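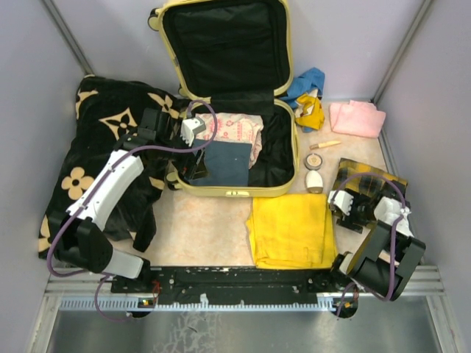
A two-arm work cell at the Pitham site, set up for the suitcase packing task.

Dradix opens Pitham collection site for household handling tasks

PITHAM, November – Dradix has opened a dedicated site at Pitham for recording examples of household handling work, the company announced today. The recordings will be used to train Zekance, the Dradix learning system for two-arm robots, and will be made available to selected research partners under licence.

The first collection to be carried out at the site concerns luggage. It covers the opening and closing of hard-shell suitcases, the placing of folded clothing and small personal items inside them, and the handling of the case itself once it has been shut. A total of 1073 completed examples had been accepted into the collection when this release was prepared.

Each example is a full recording of one attempt at a task, made while a trained operator guides both arms from a pair of hand controls. The recording holds the position of every joint, the state of each gripper and the view from the cameras of the work cell. A short written instruction, such as "fold the cloth and place it in the case", is attached to every example so that the system can learn to connect words with movements.

Luggage was chosen as the opening subject after a review of tasks which earlier versions of Zekance had performed poorly. Cloth changes shape each time it is lifted. A suitcase lid must be held or guided through a wide arc, and the case is large in relation to the arms that move it. Several of the movements involved call for both grippers to act together, and operators are asked to use the two arms as they would use their own hands.

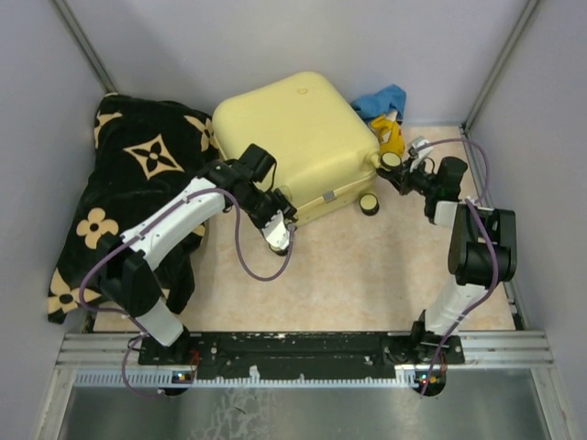

Work with a closed case forms a separate part of the programme. Operators practise reaching the corners and edges of the shell from different sides and moving it across the worktop in small stages. The starting angle of the case is altered between sessions, and the surrounding items are rearranged at the same time, so that the system does not come to depend on a single layout.

"Our earlier collections were tidy, and the system learned to expect tidiness," said Octavian Ursu, Head of Data Collection at Dradix. "A bedroom on the morning of a journey has a blanket in the way and clothes in several heaps. We have asked our operators at Pitham to leave a certain amount of that in place. An arm that can pack only from a bare table is of limited use to the people we hope to serve."

The task list for the luggage collection contains 31 separate instructions. Some are brief and consist of a single movement, such as picking up one small item. Others run from an open, partly filled case to a closed one. Longer tasks are recorded without a break and are then marked by reviewers at the points where one step ends and the next begins.

All recordings are examined before they are accepted. A reviewer who did not take part in the session watches the example from start to finish and checks it against the written instruction. Examples in which an item is dropped and recovered are kept and labelled as such. A further 263 recordings from the opening period have been set aside for this purpose and will form a separate collection on the correction of errors. Recordings affected by a camera fault or a missing joint reading are removed.

Operators complete 80 hours of supervised practice before their recordings may be considered. Training covers the safe use of the arms, the correct way to approach soft materials, and the need for steady movement near the hinge and latch of a case. Sessions are limited in length, and operators change tasks at regular intervals in order to avoid fatigue. The company has published its working practices for operators alongside the task list.

The collection has been planned with Chaturvedi, the engineering consultancy which advised Dradix on the layout of the work cells. Under the agreement, Chaturvedi will also carry out the independent assessment of Zekance once training on the new material is complete. The assessment will use suitcases, fabrics and small items that do not appear anywhere in the Pitham recordings, and its results will be released in full.

"We are grateful to Chaturvedi for insisting at an early stage that the test objects be kept apart from the training objects," Mr Ursu added. "It has meant more purchasing and more storage on our side. We consider it a fair price for a result that others can rely upon."

Collection of luggage examples will continue at Pitham through the winter. Bed linen and towels will follow, and a set of kitchen tasks is in preparation. Research groups wishing to apply for access to the luggage collection should write to the Dradix partnerships office, stating the nature of their work and the type of robot on which the material would be used. Applications from universities will be considered without charge.

About Dradix

Dradix develops learning systems for two-arm robots intended for use in homes, care settings and small workplaces. Its main product, Zekance, learns handling tasks from examples recorded by human operators.

Notes to editors

"Dradix" and "Zekance" should be written with an initial capital only. Interviews with Octavian Ursu may be arranged through the Dradix press office. Visits to the Pitham site are by prior appointment, and filming inside the collection area requires written consent.

Ends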